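**Item 3880 – Practice tower, open chassis, with drive carriers**

Category: Teaching and bench equipment
Location: Clukine, Orau building, ground floor
Status: available to book
Page updated: 3 October 2020

The practice tower is a full desktop computer kept for people who are learning to take one apart. It is booked out for classes, for repair evenings and to members who want a few hours with a machine they aren't afraid of. It doesn't boot and is not meant to. There is no operating system on the drives and no data worth recovering.

The case is a dark tower with a removable side panel. We keep the panel on the shelf behind the bench and the tower on its side, so the board faces up and you can work standing. Everything you would expect is inside: motherboard, memory slots, power supply, expansion card, air shroud, drive cage and cabling.

### Drives and carriers

Hard drives go into blue plastic carriers that wrap around the drive, with a wide handle to pull on. The bays are at the bottom of the case, next to the drive cage. Unplug the cables from the drive before you pull the carrier. The connectors on a practice machine get far more use than they were built for, so hold the plug and not the cable.

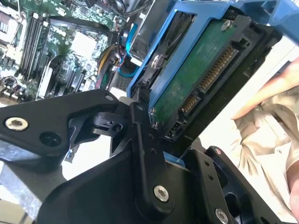 A member who had the tower for the repair evening in November left this comment: the left carrier sticks a bit on the way in, and it's easier if you press down on the handle with your thumb while you push. I thought I had the drive in upside down and took it out twice for nothing.

We have since cleaned the bays and the left one runs better, though it is still the stiffer of the two. If a carrier won't go in, stop and look for a cable in the way. Don't force it. Spare carriers are getting hard to find in this shape and the last ones we bought came from Huvska, secondhand, after a long wait.

### Board, socket and cards

The motherboard is green and has DELL printed on it in white. The processor socket has a metal retention frame and a lever. The socket is the part most likely to be ruined by a careless hand, so please keep fingers, sleeves and tools away from the contact area when it is open. If you see a bent contact, write it on the sheet and leave it as it is.

Small parts go on the gray 3D-printed plate that sits beside the tower. It has a tray and a number of raised holders. Loose screws go in the lidded tub on the shelf. 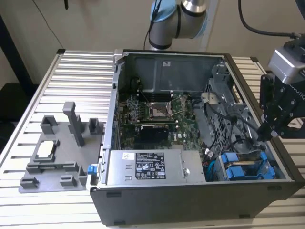

*Item 3880 on the bench, side panel removed and both carriers in their bays.*

### What you can practice on it

- Removing and refitting the drives in their carriers
- Unplugging and routing SATA and power cables around the drive cage
- Opening and closing the processor socket
- Taking out and seating the expansion card
- Finding your way around a board with the service sheet next to you

The power supply stays in the case. It is a sealed unit and is not part of any exercise, and nobody should be opening it for any reason. The mains lead is kept in the office and does not go out with the booking.

The bench top is slatted aluminum, and a screw that rolls can drop through. Check the floor before you sign the tower back in.
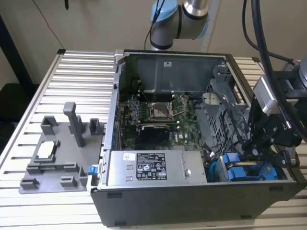 Allow 900 square centimeters of clear bench next to the case if you are bringing your own tools – more if two people are working at once. A class of beginners usually gets through the drives and the card in one session and leaves the socket for the next. People who have done it before can have the whole list finished well before the slot ends.

### Tools

A screwdriver set (Ekström, orange roll) and a wrist strap are booked with the tower. You don't need to request them. The small flashlight is often missing from the roll, so bring one if you have it. Magnetic trays are fine. Please don't use cable ties on the loom, because the next person has to cut them off.

### Returning it

Put everything back where it came from, with both carriers pushed home and the cables plugged in. The cables that cross the drive cage should be left loose enough to lift with a finger – pulled tight, they wear against the metal. Refit the side panel only if the tower is going off site. 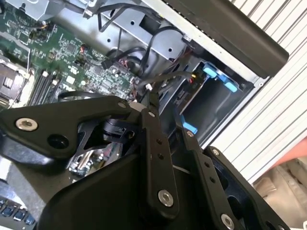 Fiachra Gilmartin

Bookings are made at the Clukine front desk or through the members' page. Give the item number and say whether you want the bench or only the tower. Off-site loans are for groups only and need a signed form. The tower is heavier than it looks, so bring a cart or a second person.

Faults go on the yellow sheet in the drawer under the bench. Known at present: left carrier stiff, one screw missing from the side panel (on order).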